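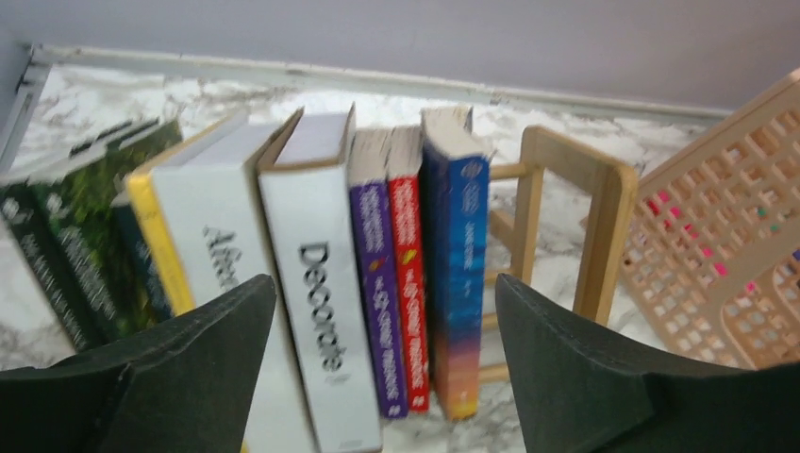
Row shelving (books)

Row shelving is the upright storage of books side by side on a flat surface, with the spines turned toward the reader. The term covers both fixed shelves and open surfaces such as tabletops, counters and desks. It is distinguished from stack storage, in which books lie flat on one another, and from face-out display, in which the front cover is shown.

Terminology

The spine is the narrow bound side of the book. The side opposite is the fore edge. The top and bottom edges of the page block are called the head and the tail. In a row, a book rests on its tail, and the head is visible from above. A book that stands at an angle to its neighbors is said to lean. A row that is supported at both ends is closed; one with a free end is open.

In the usage of the Sillgate shelving manual, a "short row" is one that can be lifted in a single grasp between two hands, and a "long row" is any other. The distinction is not used in most libraries.

Stability

An upright book is stable while its center of gravity remains above the base formed by the tail. Thick volumes have a wide base and stand without support. Slim paperbacks have a narrow base and flexible covers, and they tend to bow or slide when unsupported. In mixed rows the thick volumes act as supports for the thin ones placed against them.

Leaning most often begins at the open end of a row. A slight lean transfers part of the book's weight to its neighbor and may help to hold the row together. A pronounced lean puts a sideways load on the joint between spine and cover. Over long periods this can distort the binding so that the book no longer stands square, a condition known as cocking.

Smooth surfaces such as polished stone, glass and lacquer offer little friction, and the foot of a leaning book may slip outward. Felt strips, rubber mats and weighted bookends are used to prevent this. The Plitel test, a bench procedure for bookends, applies a sideways load to the last book of a row 1000 times and records how far the bookend has moved.

Spine lettering

Spine text on English-language books generally reads from top to bottom, so that the title is upright when the book lies face up. In several other European traditions it reads from bottom to top. Large, heavy lettering on a pale ground is common on illustrated books about interiors, travel and cooking, and can be read from across a room. Slim volumes carry small lettering or none, and are easily lost between thicker ones.

Arrangement

Common orders include author, subject, height and color. Subject order is usual in working collections. Height order gives an even top line and reduces uneven pressure on the covers. Color order is chiefly decorative and makes retrieval by title slower.

The Lodhi method, used for small household collections, places the thickest books at the center of the row and the thinnest against them on both sides. It was described in a home storage handbook of 124 pages and is intended for rows of up to 13 books. It takes no account of subject or author.

Insertion and removal

To remove a book, the neighbors on both sides are pushed back slightly and the spine is held at the middle. Pulling at the head of the spine is a frequent cause of torn headcaps. To insert a book, a gap is opened wider than the book itself, the tail is set down first, and the row is then closed from the open end. A row is correctly packed when a book can be withdrawn without dragging those next to it.

See also

Bookend
Bookbinding
Ilow rack
Stack storage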